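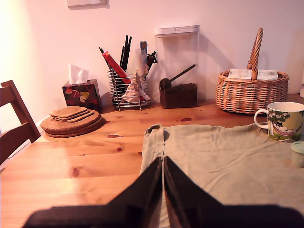 Customer support and onboarding person wanted (remote in the UK, or with us in Zendard)

Hello! I'm Santeri Heinonen and I run Watudar, a small software company that makes a phone and messaging system called Clollberg. We sell it to the kind of business that still gets most of its work by phone – vets, garages, dental practices, a couple of piano tuners – and we're looking for someone to look after those customers with us.

I've written this advert myself, so it's longer than it should be and it wanders a bit. Please read it all the way down before you apply, there's a bit about how to do that near the end.

What we make

If you ring a vet at ten past eight in the morning you will usually get an engaged tone or a very long wait. Clollberg takes the call, works out whether you'd like to hold or be rung back, and keeps everyone in one list so that the person on the front desk can see who's been waiting longest. It does text messages as well, and since last spring it does video calls, which I was dragged into by our customers and now quite like. You don't need to have used anything like it before.

We have 935 customers at the moment. Most of them have one or two people answering the phone and no IT department at all, so when something goes wrong they come straight to us, and they come to us in the middle of a busy morning with somebody's spaniel barking in the background. I love them. They are also sometimes quite cross, and I'd be misleading you if I left that out.

What you'd be doing

A good half of the job is answering people. Last year we dealt with 1751 support requests by email and chat, plus the phone calls, which we were too disorganised to record properly until the autumn (that's fixed now). The questions run from "how do I change the message for the bank holiday" to "all our calls are going to the branch in the next town, please help". You'd get to know the first sort within a week or two. The second sort you'd look into with Minna or Craig on the technical side, and you'd be the one who keeps the customer up to date while it's being sorted out.

The other half is getting new customers going. When somebody signs up we do a video call with them, usually forty minutes, and set up their opening hours, their greetings and their call list while they watch and ask things. Then we ring them again after a fortnight to see how it's going. I used to do every one of these and I still do plenty. They're fun! You get to see inside a lot of different businesses and people tell you all sorts. I'd want you to sit in on mine to begin with, then do some with me listening, then do them on your own once you're happy.

There's some writing too. Our help pages are in a sorry state, and the one on moving your existing number across is wrong in at least one place because the process changed in July and it never got updated. Whoever joins us will have a free hand with those pages. If you've ever read a set of instructions and itched to rewrite them, this is your moment.

Who I'm hoping to hear from

Somebody who is good on the phone. I put that first as it's what I'll be listening for. You might have worked in a call centre, or on a reception desk, or in a shop, or as a teaching assistant, or you might have run your own thing for years and got fed up with doing the VAT. I don't mind at all whether you've been to university and I won't ask.

You should be comfortable using a computer all day and picking up new bits of software without much fuss. You won't be writing any code. You'll need to write clear, friendly emails with the spelling in reasonable order, and be able to tell a customer that we can't do what they want, when we can't, in a way that leaves them feeling they've been dealt with properly.

It would help if you'd used a phone system in a small business, so that you know what it's like from that end. If you speak Welsh I'd be delighted, as we've a growing number of customers who would much prefer it. Neither of these is essential, though. 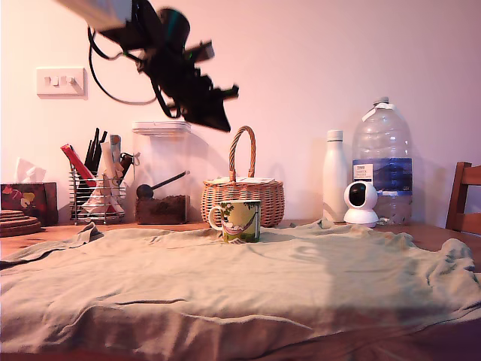
Hours, money and so on

It's a full-time job, nine to half past five with an hour for lunch. One week in four you'd start at half past seven to cover the early calls, and finish at four. We don't do weekends. We did try having somebody on call at weekends a few years ago, mostly me, and the customers hardly used it and I was miserable, so we stopped.

I'd consider part time for the right person, but it would have to include mornings, as that's when the phones go mad.

I'll tell you the salary before the first conversation. It's fixed, it's the same for whoever gets the job, and you won't have to haggle for it. I'll send it by reply as soon as you write in, even if all you've written is "what does it pay?" (My sister tells me I should just print it here. We had a long argument about it and she's probably right, but we're in the middle of our yearly pay review and the number goes up when that finishes.)

You'd get 28 days of holiday plus bank holidays, a pension, and £700 when you start to spend on your desk, chair, lamp or whatever else you need at home. A laptop and headset come on top of that. If you'd sooner work from the office in Zendard there's a desk for you, a decent kettle and free parking round the back. The bus stops at the end of the road too, but only twice an hour, and the last useful one goes at 18.10.

Wherever you live, we'd like you in Zendard for your first week and then for two days every other month. We pay for the train and the hotel.

A bit about us

The company was called Heinonen Telephone Services when I started it, which looked terrible on the invoices and which callers found hard to spell. We became Watudar when we brought out Clollberg. I own most of it, the people who work here own the rest, and you'd get a share after your first full year. We've never taken outside investment. We grow fairly slowly, and we make a profit, a small one.

We're not a very formal lot. There's one meeting a week for everybody, and I try to keep it to half an hour. We talk on chat the rest of the time, and if it's complicated we ring each other up, as you'd expect from people who sell telephones.

How to apply

Send me an email with your CV, or just a list of the jobs you've done if your CV is out of date. Then, in place of a covering letter, please answer this for me in a few short paragraphs:

A customer writes at five to nine in the morning. Her garage's calls have been going to voicemail since yesterday lunchtime, she's lost work over it, and she would like to know what we're going to do. You don't know yet what's caused it. What do you write back?

There's no trick in it and I'm not after technical knowledge. I want to see how you'd talk to her. Please write it yourself without help from a chatbot – I've had a look at what they come up with and I'd much rather read yours, wonky bits included.

Last time we advertised a job we had 87 applications, and I replied to all of them, though it took me longer than I'd promised. I'll do the same again. If I think we might get on, we'll have a phone call of twenty minutes or so, and after that a longer video call with me and Minna, where we'll do a pretend set-up with one of us playing the customer. We pay you for that second one, as it takes a good chunk of your afternoon.

If you need anything done differently, such as more time, questions in advance, or everything in writing, tell me and we'll arrange it. You can also ring the office before you apply if you want to ask me things. The number's on our contact page, and if I'm on another call, choose the ring-back option and I'll get back to you the same day.

Applications are open until we've found someone, and I start reading them as they come in.

Santeri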